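Serkness channel pilot: progress report to the Filau fund, second quarter

Prepared by Teodora Kelmendi

The grant pays for three months of regular video on the Serkness repair channel, and for finding out if paid promotion and scheduling tools do what their sellers claim. We are now past the halfway point. I have tried to keep the good news and the bad news the same size.

Where we stand

Subscribers have gone from 158 to 880 since the work began. I would be careful with that number. A large share of the rise came in one short burst after a bigger channel linked to our video on cleaning fan filters. Most of those people have not watched anything since. If you take that burst out, growth is slow, and I can't show that it is any faster than it was before the grant.

We have published 44 videos. The plan asked for more, and I think the plan was wrong. When we pushed out short clips every day in February, views per clip fell, comments dried up and the two people editing were too tired to check their own captions. We have gone back to fewer, longer pieces.

Titles and thumbnails

Plernholm, the agency named in the bid, ran the title and thumbnail tests. Their report says the new style "lifts engagement". I asked for the figures behind that and was sent a chart with no scale on it. Our own channel statistics show that the bright thumbnails with large lettering got more clicks, but people left sooner, often in the opening minute. Total watch time barely moved. I don't think we should pay for another round until they can say what they measured and against what.

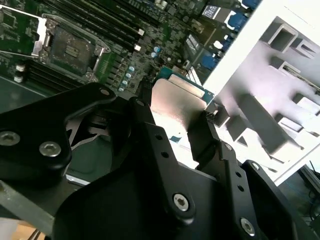

The plain titles have held up better than anyone expected, me included. "How to replace a laptop hinge" is still bringing in viewers from search, while "You're doing this wrong" had a lively first evening and then stopped. It's a small set of videos and I wouldn't build a strategy on it yet. All the same, plain titles cost nothing.

The scheduling tool

We took the Ashby package on trial. It suggests the best time to post, and it kept suggesting 6 pm whatever we fed into it. We tried 6 pm, then mornings, then whenever the edit was finished. I could see no pattern in the results. The trial ends shortly and I have not renewed.

Money

Spending is below budget, mostly due to the cancelled daily clips. I would like to move what is left of the promotion line into sound equipment and proper captions. Viewers do complain about the echo in the room, and they have never once complained about our posting times.

What I need from you

Please confirm in writing that the promotion money can be moved. I would also like the subscriber target in the agreement replaced with one for watch time. We may well reach the present target and still have a channel that few people watch, and I'd prefer to report on something that means more.

The next report will cover the longer videos and the first month with full captions.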